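4.2 Comparing a pair of Vergate hand grippers
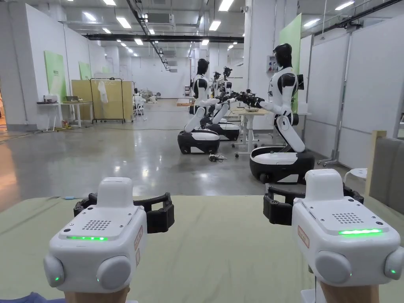
Both grippers held over the table, fingers open, front strips green.

Run this check before the first session with a new pair, and again after you swap a set of fingers.

1. Set both grippers on a clear tabletop and switch them on.
2. Wait until the strip on the front of each housing shows steady green. If one side has not changed after 46 seconds, restart that side only.
3. Pick up one gripper in each hand. Keep your own fingers on the handle, clear of the jaws.
4. Close and open both jaws together, seven times, at an even pace.
5. In Skemwood, open the Compare tab and read the opening value for each side. The two may differ by up to 7 counts.
6. If the gap is larger, select Re-zero and repeat step 4.

Note: Re-zero clears the saved grip settings for both sides. Export them first.

CAUTION: Do not block the speaker grille. The low-battery warning is a tone only.

Log the result under the pair number, then go on to 4.3.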